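Bismont puts 900 old desktops up for parts, and asks a lot of faith from buyers

August 15, 2022

Bismont, the trade-in and clearance firm, has opened its stock of retired office desktops to the public under a new scheme it calls Zindex. The firm says 900 machines are in the first batch, that each one has been opened up and graded, and that a buyer will know what is inside before paying. The first two claims may well be right. The third needs a closer look.

Under Zindex, every tower gets a grade from 1 to 3. Grade 1 is sold as a working computer. Grade 2 is sold as "complete but untested". Grade 3 is what the listings call a "base unit", and that is where most of the first batch has ended up. A base unit costs £84 with delivery, and for that you get a case, a motherboard and whatever Bismont decided to leave in it.

That last part is the trouble. The listings we read say "may be supplied without processor or memory" in the small print, under a headline that calls the thing a desktop PC. A desktop PC without a processor or memory is a box of parts. There is nothing wrong with selling a box of parts, and plenty of people want one, but they would like to be told so in the large print.

Bismont would not say how many of the base units have an empty socket. It did say that processors and memory taken out during grading are sold on through Bech, a parts dealer, at Bech's own prices. So the buyer of an £84 tower could well find himself paying a second firm for pieces that used to be in the first firm's machine – and paying postage twice.

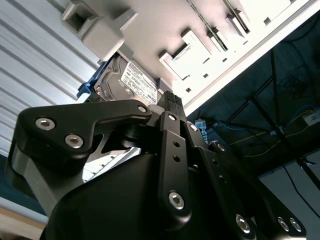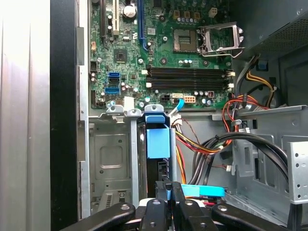 First: light grey plastic in the enclosure, with moulded recesses and ribs. Second: an open tower with its processor socket empty and no memory fitted.

Age is the other matter. Bismont describes the stock as "recent business grade", which could mean nearly anything. A cream-white PCI slot sitting next to the newer PCI Express kind is not what most people would picture on reading the word recent. Old boards can be useful, and someone who needs to keep an elderly sound card or a factory controller going will be glad of a slot like that. Someone buying a first computer for a teenager will not. The listings give the maker of the case but leave out the model of the board, so there is no easy way to look up which processors it will take before handing over the money.

Then there are the things a photo in a listing can't settle. A processor socket left open can be ruined by one bent pin. Cables left hanging in a case get nicked or pulled. Bismont says its base units are "visually checked", and that faults in the board are covered for returns, but damage to the socket is left out of the cover once a buyer has opened the parcel. How anyone is meant to spot a bent pin without opening the parcel was not explained.

Rival clearance firm Oveo, which sells similar towers, puts the board model in each listing and states in the title whether the processor and memory are present. Its prices are a little higher. It also has far fewer machines on offer, some 200 when we looked, and its delivery is slower. We would still take the slower box with the full description.

Bismont told us that board models will be added to the listings "in due course". It gave no date. It made a similar promise in February, when it was selling old laptops by the pallet, and the listings for those were never changed before the stock ran out.

For now, anyone tempted by a base unit should ask three things in writing before paying: what board is in it, whether the socket is empty, and whether the drive and power cables are still there. A firm that has opened every one of its machines ought to be able to answer.

Zindex sales are open now through Bismont's website. Collection in person is not offered.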